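Speaker notes, software track, 16 June 2022
Slot is 28 minutes with questions. Keep slide text short and talk from here.

## Opening

- Say what the talk covers: the software between the cameras and the joint commands on our two-arm cloth sorting cell. No hardware talk. People who want to know about mounts can find me at the break.
- Three pieces, in the order the data goes through them. Golestani is perception, Fistholm is the planner, Flidus is the controller.
- Zultirbridge is the message layer under all three. One sentence on it, then move on.

## What the planner has to deal with

- Cloth has no fixed pose. We stopped trying to fit a full mesh last October. Golestani now gives a mask, an outline, and a ranked list of grasp points, each with a score.
- The table sheet is printed with leaves and flowers, so plain background subtraction is out.
- The two arms share the middle of the table. Either one can be the nearest obstacle to the other.
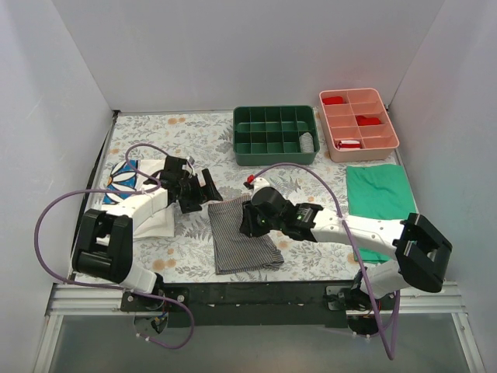 ## Perception: Golestani

- Segmentation runs first, then corner candidates. On a folded edge the corner detector gives false hits. Show the score histogram and point at the second peak.
- The organizer boxes are handled separately. Each compartment is a slot with a state: empty, filled, or unknown. Unknown is common when an arm blocks the view, and the planner must accept it.
- Slot state is held for 2 seconds after the last clear view, then it drops to unknown. We tried longer and got stale slots.

## Planning: Fistholm

- Start with the task graph slide. Nodes are grasp, regrasp, spread, fold, roll, place.
- Fistholm samples up to 3000 arm pair configurations per request and throws out the ones in collision. Cables are modeled as a fat capsule along each forearm. Crude, and it costs us some reach.
- Go slowly over the regrasp rule. The second arm can only be given a grasp point that is free of the first gripper's keep-out zone.
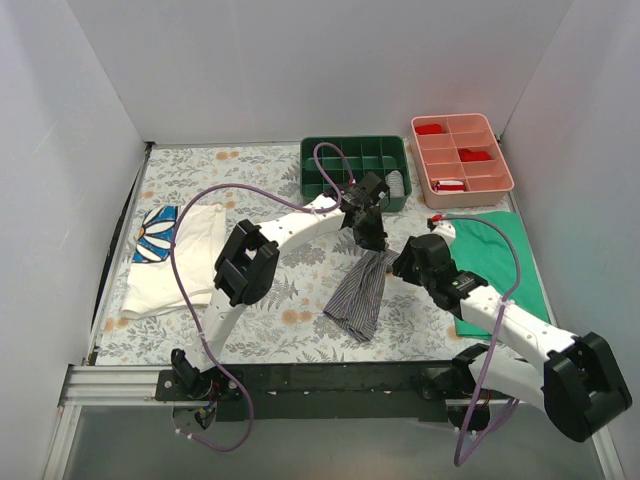 Regrasp is where most of our planner time goes, so leave five minutes for it. The planner needs a second grasp point on a piece of cloth whose shape changes with every move of the first arm. Use the slide to show the geometry: the left gripper has the striped cloth pinched at its upper end, the right gripper is beside the upper corner, and the rest of the cloth is crumpled on the table. From a shape like that, Golestani returns few good corners, and Fistholm has to choose between a weak grasp close by and a better one that means moving the arm farther. Explain the cost terms here, then show the config file.

## Control: Flidus

- Loop runs at 200 Hz per arm, both arms on one clock.
- When both grippers hold the same cloth, Flidus limits the distance between them. The limit comes from the outline Golestani saw before the grasp.
- A stop on one arm stops both. Mention the bug where it didn't, and the test we added.

## If there is time

- Replay tool demo. Logs open from the local disk, no network needed.
- Skip the parameter table if I am past the Flidus section late. It is in the handout.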